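Finally finished my Brostau campaign

It's Sunday, it's raining, and I have been staring at the victory screen long enough for my tea to go cold. My Brostau run is over! I started it back in November, dropped it twice, and came crawling back both times, so forgive me if I go on a bit.

For anyone who hasn't met it, Castex is a grand strategy game about a clump of small duchies squabbling over one river. You pick a family, you marry people off, you try not to run out of grain. Brostau is the duchy everyone tells you to avoid. It has 2 ports, no iron, and a border with Štefanec, who will invade you for looking at them funny. I chose it because I liked the flag (a heron, very cross).

The first thirty years went as badly as you'd expect. I was paying tribute to Štefanec every spring, my heir was a drunk, and my treasury sat at 17 crowns for what felt like a whole weekend. My one decent general fell off a horse. I very nearly restarted, and if I hadn't already named a castle after my cat I probably would have.

What saved me was salt. I'd never bothered with the trade screen before, I just let the steward handle it, but there's a little toggle on each port that lets you hold goods back until winter. So I held back every barrel I had, sold the lot when the river froze, and suddenly I could afford actual soldiers — with boots and everything. 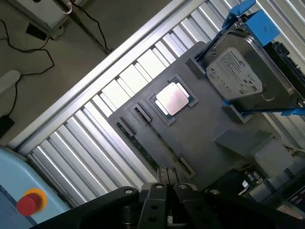 Can you play Brostau without ever fighting Štefanec?

In theory you could, if you keep paying the tribute and marry into their family early, but the price goes up with each new ruler and I'd run out of patience long before I ran out of money. I fought them in the end and lost the first war. The second one I won by sitting in a marsh and waiting for them to get hungry.

I should say I had the Brikum mod on for all of this. It redoes the succession rules so that cousins can gang up and put forward their own candidate, and it adds a pile of new events, some of them lovely and some of them badly in need of a spellcheck. There's one where a monk keeps a list of your sins and offers to sell it back to you. I bought it. Then my sister bought a copy too, and that was the start of the civil war.

The civil war was the best bit of the whole campaign, I think. I had 5 cousins in the field against me, all with slightly different claims, and they spent more time fighting one another than me. I kept my head down, paid off the one with the biggest army and picked up the rest as they got tired. My last cousin, Přemysl Lukáč (the game made him up, and what a name), held out in a hill fort for years. When I finally took it there were 710 men inside and every one of them joined me. I made him my chancellor and he was brilliant at it, right up until he poisoned me.

Grumbles, quickly. The late game is slow, even with the map turned down to the plain version. The autosave still kicks in at the worst moment of every battle. And I wish somebody would fix the marriage list so that it remembers how I sorted it, because scrolling past the same grumpy widows over and over wears you down.

Next time I fancy somewhere in the hills, maybe with plague switched off. Or I might play as Štefanec and find out what it's like to be the one collecting the tribute. If you've got a good start to suggest, stick it in the comments, but please, somewhere with iron.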